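Minutes of the Family Meeting
Held at the dining room table after supper, 6 Aug 2025
Minutes taken by Mom, as usual, with apologies for the handwriting before I typed them up

Everybody was present, although Zulia arrived with wet hair and asked that it be noted she had not been told there would be minutes. It is noted. Grandma Shirley Clegg joined us by phone and stayed on the whole time, which was lovely.

Old business

We went over what was decided in the spring. The shoe shelf by the back door is still being used mainly for things other than shoes, and Dad has promised to have a look at it. The bedtime agreement has held up very well through the summer, apart from the week of the fireflies, and I would like the record to show how proud I am of both girls for that.

Grandpa's birthday

Most of the evening went to this, and I'm glad it did, because it was one of the nicest conversations we've had in a long while. Grandpa turns seventy-five in September and the girls want to throw him a real party, with cousins. Dad had pictured a quiet dinner with a cake from the grocery store. He said so, kindly, and was outvoted.

We talked for a good while about where to have it. Our backyard is free and Grandpa likes it, but the ground slopes and Aunt Jistura worries about her hip. The lodge at Lustness has a big room and a porch, and they would let us have it for the afternoon for $700, chairs included. That is a lot of money for us. Still, with all the Šimek cousins driving in, plus the babies, I honestly don't know where we would put everyone if it rained.
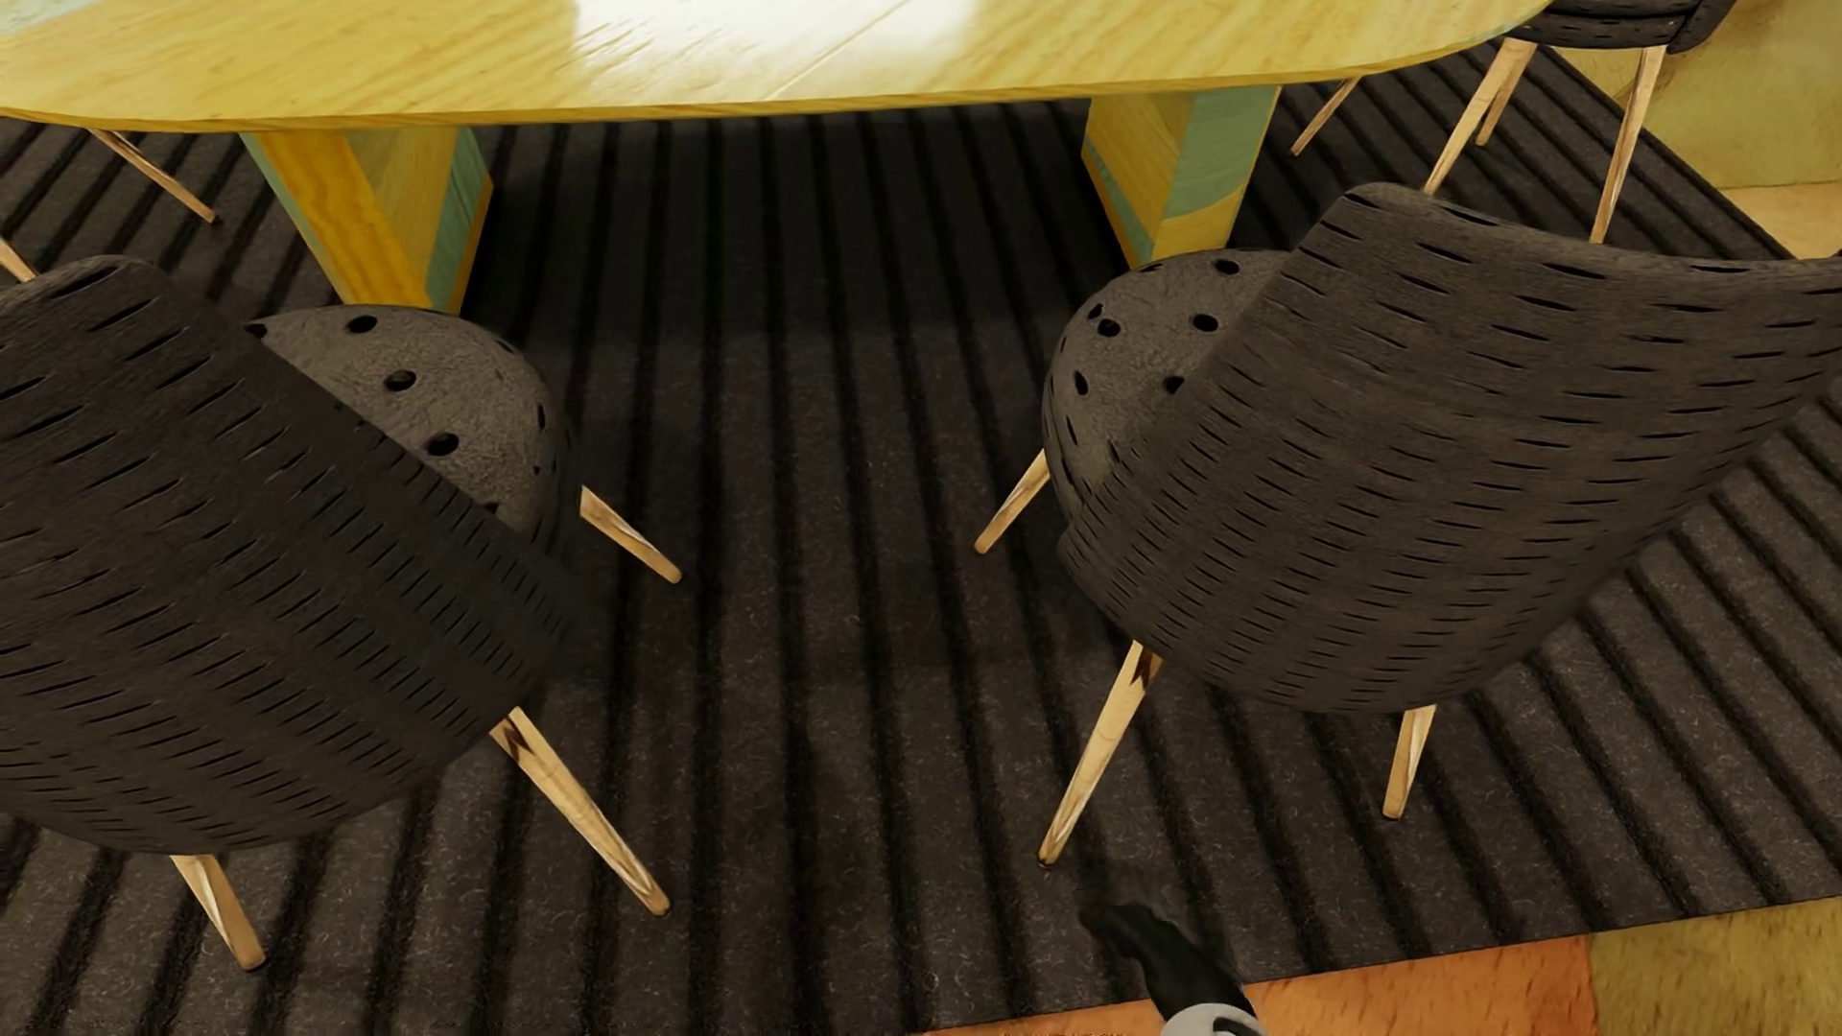 Grandma Shirley said that Grandpa would not care one bit about a lodge, that what he'd want is his own people close enough to hear, and that we should put the $700 toward gas money for the cousins who can't easily make the trip. There was a little silence after that, and then Zulia said she thought Grandma was right. So did the rest of us. It will be in the backyard. Dad will ask next door about borrowing their canopy, and Aunt Jistura will have the good armchair up on the patio where it's flat.

Food was easier. Grandma will bring her potato dumplings if somebody drives over to fetch her and the pot. Dad will grill. The girls asked to make the cake themselves from scratch, and after some back and forth it was agreed they may, provided there is a practice cake beforehand and the kitchen is put back the way they found it. The practice cake was the most popular item of the night.

Allowance

Zulia asked for a raise from $5 a week to $10, and had written out her reasons on an index card, which she read very nicely. Dad felt that doubling was steep. They settled on an extra $2, to start when school does, with the understanding that the recycling is now hers and that she won't need to be asked.

Her little sister wanted to know if she would be getting a raise too. We'll take that up next time, sweetheart, I haven't forgotten.

Other things that came up

Library books are due back and one of them is missing, the one about otters. Please look under your beds.

Dad asked again if people could turn off the porch light before going up. Grandma told a long story about Grandpa and a porch light, which I couldn't write down fast enough, and she has promised to tell it again at the party.

To do: Dad, canopy and shoe shelf. Girls, practice cake and otter book. Me, phone calls to all the Šimeks.

We finished with peach ice cream and said goodnight to Grandma. Next meeting will be after the party.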